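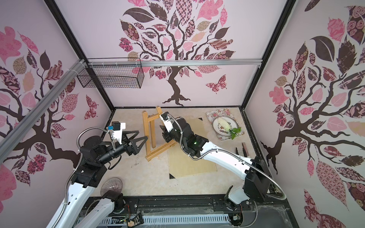 Patterned trees on the panels, one with a butterfly beside the trunk.

Ticket 43 - Festival program site, session times wrong
Opened 2/9/26
Priority: High (was Low until the opening concert appeared to start at breakfast)
Product: Avow ticketing, Prornoda calendar plug-in

Reported: Public program lists the evening concerts at the Magaña stage in the morning. Box office has fielded 23 calls, one from a patron who thought a dawn string quartet was a bold choice and wanted four seats.

Log

Checked the master spreadsheet. Times correct. Colours dreadful, but that's a separate ticket.

Checked Avow. Times correct there too, so tickets already sold carry the right start. No refunds needed.

Cleared the site cache. No change. Cleared it again with more feeling. No change.

Rang Zeltel, who host the site. On hold for 44 minutes, during which I learnt their jingle in full. They confirmed the server clock is fine and suggested clearing the cache.

Found it: the Prornoda plug-in went back to its default time zone after the February update. Only listings imported after that were shifted. The theatre and dance listings went in earlier and are fine - the music crew, as is tradition, sent theirs late.

Fix: Set time zone by hand under Settings > Region, deleted the music listings, re-imported from the spreadsheet. Spot-checked against Avow on desktop and mobile.

Still open
2 listings for the kids' lantern workshop now show twice. Will remove the duplicates once the organiser says which blurb they prefer. They currently favour both.
Printed program went out before any of this and is correct. Please stop asking the printer.

Status: Pending, waiting on organiser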